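Regulator-rectifier (small engines)

A regulator-rectifier is an electrical part fitted to scooters, mopeds and small quad bikes. It turns the alternating current from the stator into direct current and holds the charging voltage at a level the battery can accept, normally below 15 volts.

Most units are sealed in resin inside a finned aluminium case. Single-phase types have four or five pins; three-phase types have three input wires of the same colour. Plugs that look alike may be wired in a different order, so the pin layout should be checked before fitting.

Faults

A failed unit may undercharge or overcharge. Readings of 18 volts across the battery at high engine speed point to a failed regulator – bulbs and the battery are often damaged as well. A poor earth gives similar symptoms.

Supply

The Peltach pattern, sold by Kilico, is rated at 200 watts. 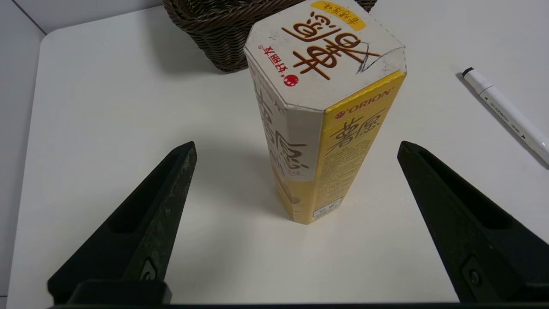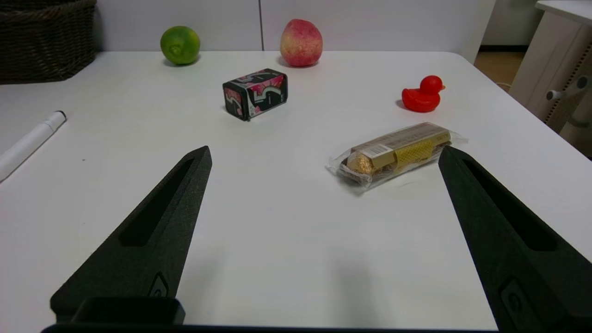 White tabletop, with a snack box (first) and wrapped chocolates (second).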